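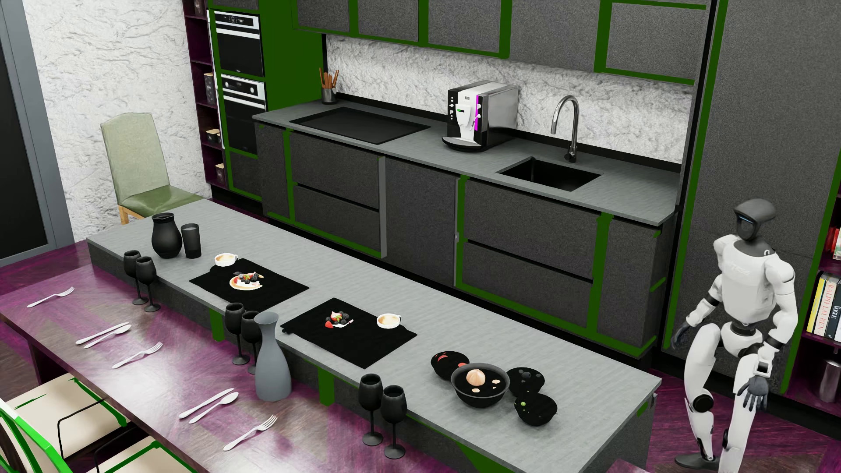
Kitchen with a grey island and a black cooktop, computer rendering.

What We Cook When We're Home All Day
Zlata Pasichnyk, Jun 20, 2020

So my project started with soup. My grandma makes the same beet soup every week, and I wanted to know if other families in Hurkberg do that too (they do!). I sent a survey to everybody I could think of and got 37 answers back, way more than I expected. Most people said they cook one dish over and over, and usually it's something their own parents made.

I also did 3 long phone interviews. My favorite was with Rosalind Rosenthal, who bakes up to 5 loaves of rye a week and gives most of them away. She told me her recipe came from an aunt in Tondevia and has never been written down, so I typed it up while she talked and had to ask twice how much salt.

If I get more time in July I'd like to ask kids my age what they can cook by themselves. My own answer is eggs.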